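March 14, 2020

Entry for the residence daybook, Shabalala House, kept this week by B. Potgieter.

The morning was given over to the front counter. Mrs. Molefe had asked that the flowers be renewed before the open afternoon, and the yellow carnations and roses were laid out on the marble before any arranging began. The serrated leaves on the rose stems were opened out by hand.
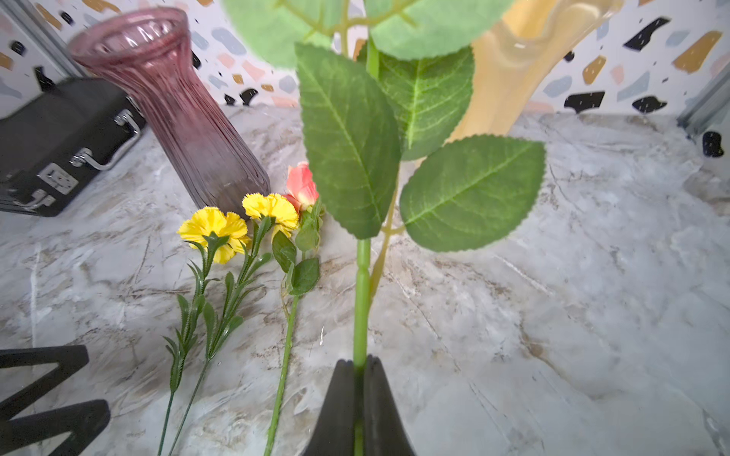 Mr. Tamiru favoured a taller arrangement than last year's. I recorded my preference for a low one, as visitors must be able to see across the counter to sign the register. The matter was left with Mrs. Molefe, who decided for height.

The ribbed glass vase with the wavy rim was approved for the purpose. It was purchased from Brallham for $60, and the receipt has been filed under 593. The coral-pink roses are to go toward the front, with the carnations behind them.

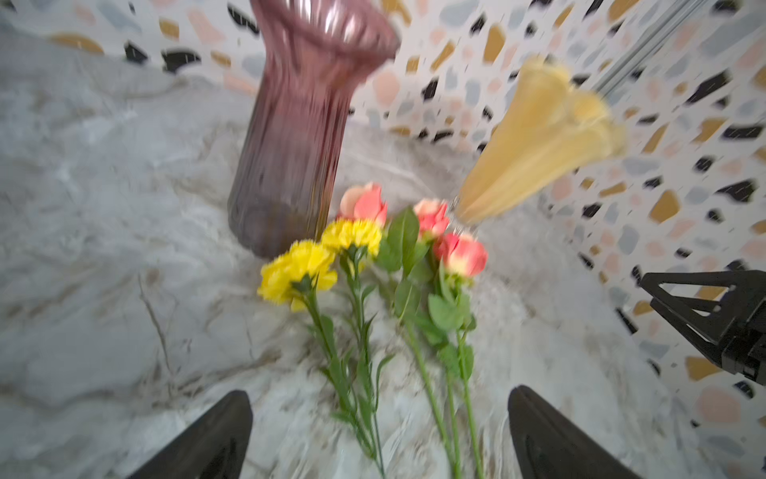
I was doubtful of yellow beside coral, but I withdraw the objection. The peach and cream edges of the roses bring the two colours together very agreeably.

The condition of the counter was also reviewed. There is a scuffed streak in the surface near the glass, and the wall covering has a small torn patch where it meets the marble. Mr. Kekana has been asked to quote for both repairs by March 20.

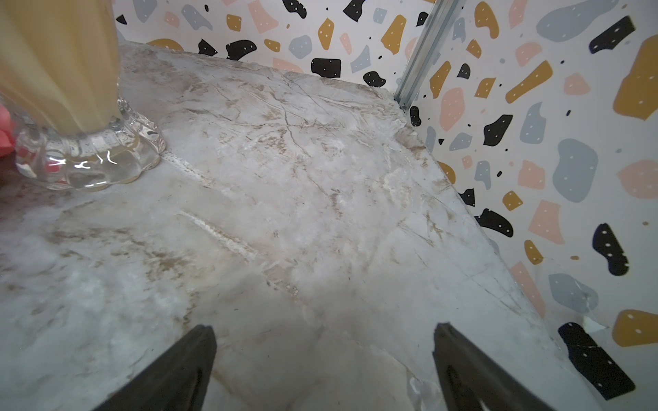
## Evening

Supper at 6. Wrote to Menel regarding the curtains. Retired early with a headache.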